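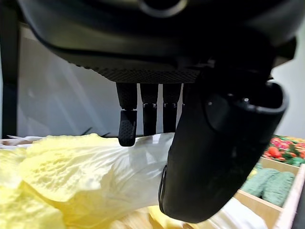

So I've gone back to making soup every weekend, and I blame March entirely. It was sleeting in Alville when I got up and I wanted something that simmers for 90 minutes and fogs up the kitchen windows.
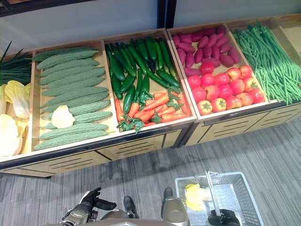

My neighbor Petro Dmytriv swears by putting the cabbage in at the very end, and I've fought him on this for years (years!). Well, I tried it his way and he's right, it keeps a bit of crunch. Don't tell him.
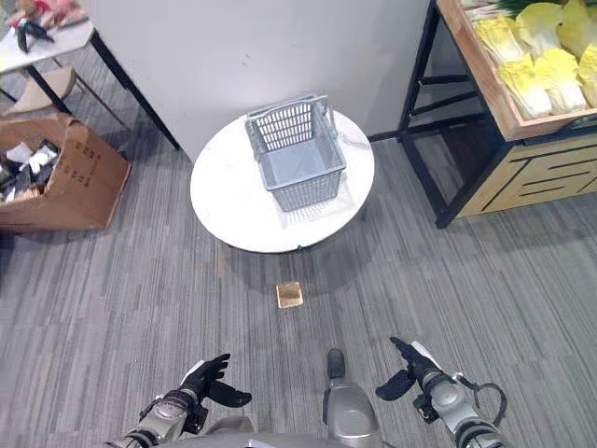

The other thing I changed is the stock. I used to buy cartons, but now I save onion ends and carrot peels in a freezer bag, and when the bag's full, in the pot it goes. Ginger too, a big knob of it, sliced thin.

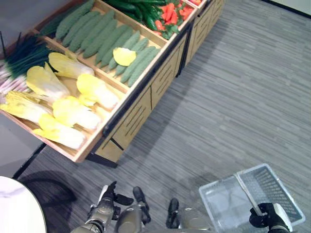

I froze 14 portions last time and they were gone before the month was out, so I need a bigger pot. My sister has one she never uses, and I'm driving over to Innes to beg for it!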